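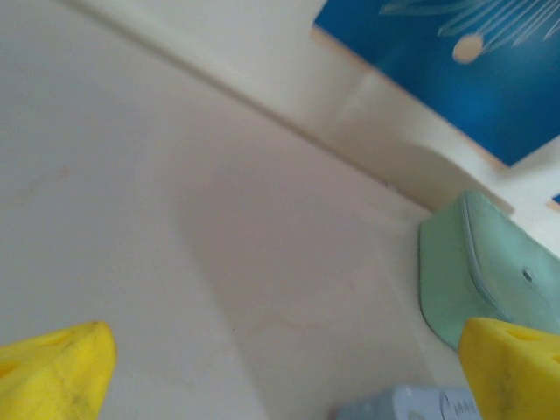 Do the sky last, Oona Hämäläinen wrote under my entry from Sunday, and do it in daylight, and for heaven's sake stop trying pieces you already know won't fit.

Well, I have taken that to heart, Oona, all of it, though the third part is going to be a struggle. I was up until past midnight trying pieces I knew perfectly well wouldn't fit. There is something about the next one in the heap, you always feel it might be the one, and then it's a quarter to one and your tea has a skin on it.

So, 18th October, and the big Trosik jigsaw is a bit further on than it was. For anyone who has missed the last few entries (and I can't say I blame you), it's the harbour at Menatmont in the evening, 2000 pieces, bought by my mother in the summer of 2000 and never opened. I found it in the airing cupboard behind the spare blankets, with the shop's bag still folded round it and a receipt from Mutiso, which used to be the toy shop on the corner by the bus station and has been three different cafés since. She always said she was saving it for a wet week. We must have had a fair few wet weeks since then, but she wasn't a woman to use something up if it could be kept nice.

This morning was grey until eleven and then the sun came round properly, so I did as I was told and worked by the window. What a difference! All week I'd been putting the harbour wall and the lower bit of the hillside together in one pile, and by daylight they aren't even the same brown. The wall has a good deal of pink in it. I sorted them out again with the radio on, a programme about canals that I only half followed, and by lunch I had the whole of the wall joined up from the steps to the little crane, apart from a gap near the middle where I'm almost sure I've put something in the wrong way round. Trosik used to cut their pieces in a very sly manner. You can get two to sit together quite happily for days, and it's only when you come at them from the other side that you find out.

Lunch was the end of the leek soup with a piece of toast. I meant to go to the post office afterwards and didn't.

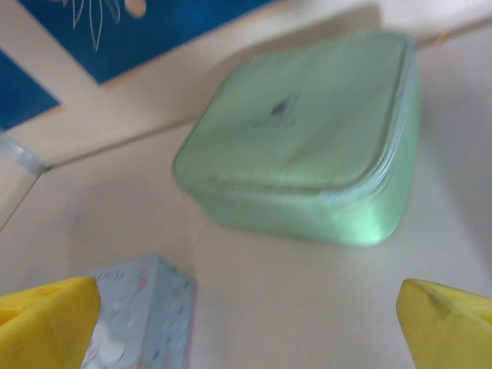 The boats are going to be the nice part, I think, so I'm keeping them back as a treat. There's a red one with a name painted on the bow which I can't make out on the lid, and I've decided not to get the magnifying glass, I'd like to find it out as the pieces come. My brother and I used to quarrel dreadfully over who did the boats. It was always boats in our house, or else castles. He would hide one piece in his sock so that he could be the one to finish, and Mum knew, and every single time she said "oh, now where can that have got to" in exactly the same voice.

Ville Räsänen rang at four about the swap in November, which is going to be at the hall in Drarnier again, so that's the 29 bus and then the walk up from the chapel with a heavy bag. I said I'd bring the two cottage ones and the steam train, and he asked, quite casually, whether I'd be bringing the harbour when it was done. I didn't know what to say! I told him it would never be finished in time, and that may well be true, but it wasn't really what I meant. I've been turning it over ever since. It does seem silly to put it back behind the blankets. On the other hand I can picture somebody's grandchildren losing half the crane down the back of a settee, and I don't like that either. Perhaps I could lend it to him over Christmas and have it back. He's careful, Ville, he keeps his in freezer bags inside the box.

It clouded over again soon after, so no more sky today, not that I've started it. I did the washing up and rang my brother instead, and asked him about the sock. He says it was me.

Tomorrow the post office, first thing, and a new bulb for the standard lamp if they've got the sort with the small end.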